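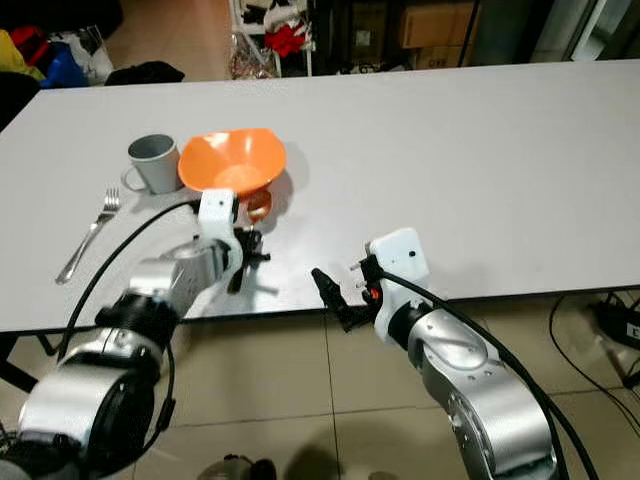
História Social das Forças Armadas
Aula 5 - O rancho: alimentar uma guarnição em tempo de paz
Docente: Margit Somogyi
Versão revista em 2 de maio de 2026

Estas notas servem de apoio à aula e não substituem as leituras. Quem faltou à aula anterior deve ler primeiro a parte sobre recrutamento, pois vou usar os termos "efetivo" e "pronto" sem os definir outra vez.

1. Ponto de partida

Quando estudamos a alimentação militar, temos a tendência de pensar logo na campanha: o biscoito duro, a lata aberta com a baioneta, a coluna de abastecimento que fica presa na lama. A maior parte dos soldados, porém, comeu a maior parte das suas refeições num quartel, a horas fixas, sentado num banco comprido. É desta comida que tratamos hoje. Deixou muitos papéis (mapas de efetivos, requisições, queixas) e poucos historiadores os leram com paciência.

O nosso caso é a guarnição de Grurkau, nos anos em que a fortaleza já tinha perdido o seu valor defensivo mas continuava ocupada. Acrescento comparações com o depósito de Oltar, do qual dependia uma parte dos fornecimentos.

2. Vocabulário

Ração: quantidade de alimentos devida a um homem por um dia. É uma unidade de conta antes de ser uma refeição. Um oficial podia receber mais de uma ração, e um cavalo também tinha a sua.

Rancho: em português, a refeição feita em comum e, por extensão, o grupo que come junto e o lugar onde se come. Peço atenção a esta palavra nas fontes traduzidas, porque o tradutor escolhe muitas vezes "cantina", que é outra coisa.

Cantina: venda de comida e bebida dentro do quartel, paga pelo soldado do seu bolso. Podia ser explorada por um civil com licença do comando.

Desconto: parte do soldo retida para a alimentação. Varia muito com a época e com a arma. Nunca comparem soldos de dois exércitos sem verificar antes os descontos.

3. O efetivo e as rações: por que os números não coincidem

No mapa de março que lemos na aula, a guarnição de Grurkau conta 507 homens prontos. No mesmo dia, o depósito de Oltar regista a saída de 849 rações para a fortaleza. A primeira reação dos estudantes é falar de fraude. É possível, mas antes disso há várias explicações a examinar.

Primeiro, "prontos" não inclui os doentes, os presos e os destacados, e todos eles comiam. Segundo, as rações suplementares dos oficiais entram na mesma coluna. Terceiro, algumas mulheres e crianças de sargentos tinham direito a meia ração, e o escrivão somava duas meias rações como uma. Por fim, o depósito registava a saída e a fortaleza registava a chegada, e entre uma coisa e outra havia dois dias de estrada.

Feitas estas correções, continua a existir uma diferença. Eu não a consigo explicar por completo e prefiro dizê-lo assim. Sirnulo, o fornecedor de farinha, foi acusado duas vezes de entregar sacos com peso a menos, mas isto daria uma diferença no sentido contrário.

4. O valor da ração

A reconstituição que discutimos dá 2880 quilocalorias por homem e por dia. O cálculo parte do regulamento, ou seja, daquilo que o soldado devia receber. Lembrem-se de três problemas:

- a carne era pesada com osso, e a proporção de osso dependia muito da boa vontade do talhante;
- o pão perdia peso com os dias, e a distribuição fazia-se por unidade;
- a troca entre soldados (tabaco por pão, pão por aguardente) era proibida e constante.

Para um homem que fazia sentinela e exercício ligeiro, a quantidade era suficiente. Para o serviço de obras, no inverno, provavelmente não era. As queixas conservadas falam pouco de fome. Falam da monotonia, do cheiro da gordura e sobretudo da hora: a segunda refeição era servida tão cedo que os homens da guarda da noite passavam muitas horas sem nada quente.

5. A mesa como disciplina

O regulamento interno da fortaleza ocupa mais linhas com a maneira de comer do que com a comida. Cada homem respondia pelos seus utensílios, que eram inspecionados com o resto do equipamento. A perda de uma colher dava lugar a desconto, e a segunda perda a castigo. Comia-se por grupos, com um chefe de rancho que repartia e que devia servir-se em último lugar.

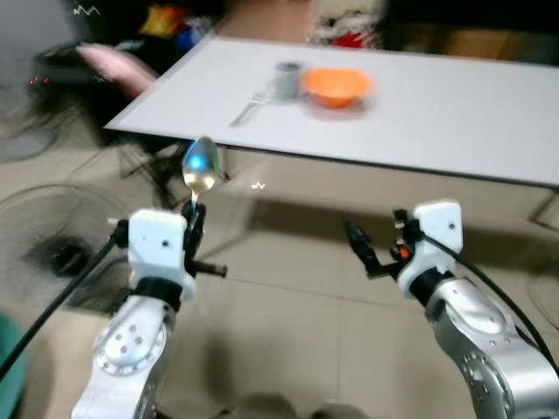
Sobre a mesa: taça cor de laranja, copo metálico cinzento e garfo.

Este chefe de rancho é uma figura interessante. Não tinha posto, ou tinha apenas o mais baixo, mas decidia quem recebia o fundo da panela, onde estava a parte grossa da sopa. Nas memórias do soldado Penry, que lemos em extratos, o chefe de rancho aparece mais vezes do que o capitão. Penry guarda dele uma lembrança amarga, mas escreve quarenta anos depois e já tinha contado muitas vezes as mesmas histórias. Usem o texto para o ambiente e desconfiem dele para os pormenores.

Os sargentos comiam à parte, os oficiais também. A separação das mesas foi mais rígida em Grurkau do que em Oltar, onde o edifício só tinha uma sala grande e se resolvia a questão com horários diferentes. É um bom exemplo de como a arquitetura condiciona a hierarquia, tema a que voltamos na última aula.

6. A cozinha

Até à reforma, cada companhia cozinhava para si, com soldados nomeados por turno e sem preparação nenhuma. Depois passou a haver uma cozinha central com um cozinheiro permanente. Os relatórios do comando elogiam a poupança de lenha. Os soldados gostaram menos: a comida percorria todo o pátio em caldeirões e chegava morna. Também perderam o lugar junto do fogo, que no inverno era o único sítio do quartel onde se podia secar a roupa.

A inspeção da comida competia ao oficial de dia, que provava e assinava o livro. Vimos duas páginas deste livro. A mesma frase, "boa e suficiente", repete-se durante semanas, com a mesma tinta e, parece-me, escrita de uma só vez - o que nos diz alguma coisa sobre o livro e pouco sobre a sopa.

7. Para discutir no seminário

Que fontes nos permitiriam conhecer a opinião dos soldados que nunca se queixaram por escrito?

A cantina completava a ração ou concorria com ela? Vejam as contas do cantineiro, em especial as vendas nos dias depois do pagamento do soldo.

Em que medida se pode comparar uma guarnição em paz com um navio, um convento ou uma prisão da mesma época?

8. Trabalho escrito

Escolham um dos documentos do caderno e façam um comentário de duas páginas. Peço que indiquem sempre se o documento regista o que devia acontecer ou o que aconteceu. Os trabalhos entregam-se em papel, no cacifo do departamento. Quem quiser comentar as memórias de Penry deve ler o texto completo e não apenas os extratos.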